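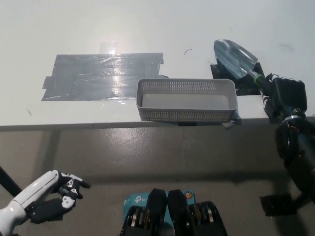

Potting table layout, revised. A thread

I-hsuan Au
December 25, 2024

1/
Quiet day, so I am writing up the table. Several people asked for the layout after the April thread on seed compost. It covers the surface, the tape, the basket and the trowel. Plants are not discussed.

2/
Table first. White top, grey lip along the front, black legs, on a grey concrete floor. It is the Clasteseck, bought second-hand. Depth is 661 mm by my tape measure. I would have liked another hand's width at the back, but then it blocks the door.

3/
White is a mixed choice for this work. Spilt compost shows immediately, and so does every hair and fibre. It also throws the overhead light straight back at you. If I bought again I would look for a mid grey with a matt finish.

4/
Left side: a large patch of grey duct tape, laid in overlapping horizontal strips. The brand is Fortin. Anything gritty goes down here: terracotta, bags of sharp sand, the sieve. Replacing tape costs less than replacing a tabletop.

5/
Laying it: wipe the top with methylated spirit, leave it until fully dry, start with the strip nearest you and work back. Overlap each strip by a third. Press from the middle outwards with a cloth. I didn't trim the ends of mine and they are ragged as a result. A steel rule and a knife would have taken two minutes.

6/
The basket is light grey plastic with low perforated walls and a solid floor. Small square holes, in a grid. Zirkano sells it for drawers. Mine weighs 463 g on the kitchen scales, which surprised me. I had expected less.

7/
The solid floor is what matters for potting. A basket with a mesh floor sheds fines all over the table each time you move it. With this one the compost stays put up to the level of the lowest row of holes, and above that some will come through the walls if you overfill. Fill to a third.

8/
It does not drain. Don't water anything in it. Pots that need soaking go in the sink.

9/
Position: near the front edge, long side parallel to it, a little right of centre at most. There is a small strip of tape on the table edge at the basket's front right corner. Put the corner back on the strip and the whole thing is back in place.

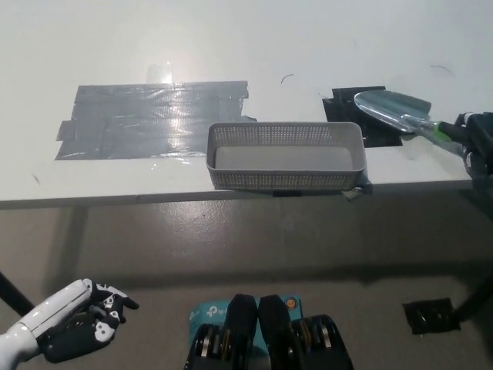 Photo: I-hsuan Au

10/
Tolerance at the front is poor. With the front wall just behind the lip there is no problem. With it slightly over the lip, as above, the basket is still stable when empty, but I would push it back before putting any weight in. The strip marks the corner well enough left to right. Front to back it leaves too much to judgement, and I may add a second strip along the side.

11/
The grey patch is lifting at its right end, where one corner has curled outward. Edge failure of this kind is usually dust under the adhesive. Pressing it down again works for a day or so. The proper repair is to cut back to sound tape, wipe, and lay a short new piece over the join. On my list.

12/
Right side, further back than the basket: a smaller black patch, roughly rectangular. The trowel lives there, blade on the patch and pointing left, handle out to the right. I am right-handed. Mirror everything if you are not.

13/
The trowel is a Skudum, scoop-shaped blade, green collar, dark grip. The collar is the useful part of the design. It sits where the blade meets the handle and it is the one thing on the table in a bright colour, so the tool is easy to find when the top is covered in brown.

14/
A scoop shape carries more per trip than a flat blade and drops less on the way. It is worse at levelling. For levelling I use an offcut of batten, cut to the inside width of the basket, drawn towards me once.

15/
Order of work for a batch of small pots:
Sieve on the grey patch.
Transfer to the basket with the trowel.
Level.
Fill pots over the basket so that the excess falls back in.
Filled pots go left.
Trowel back on the black patch between pots. This sounds fussy. It saves putting a gritty blade down on the white.

16/
Clean-down: lift the basket out and empty it, then a dry brush over the top from back to front. Dry first, always. A wet cloth on loose compost makes a paste, and the paste gets into the tape edges. Then a damp cloth on the white areas only. The perforations in the basket want an old toothbrush and running water.

17/
Reply to two questions from the last thread. Yes, a tray with raised sides would contain more mess than an open table. I had one, and reaching over the side all afternoon hurt my wrist. And no, I have not tried cork matting in place of the tape. I would expect it to hold moisture.

18/
The earlier thread has had 3,053 views, mostly I suspect because of the argument about perlite. I am not reopening that.

19/
To do: second strip for the basket, repair the grey patch, find a diffuser for the overhead light. If anyone has fitted one to a plain batten fitting without drilling, please tell me what you used.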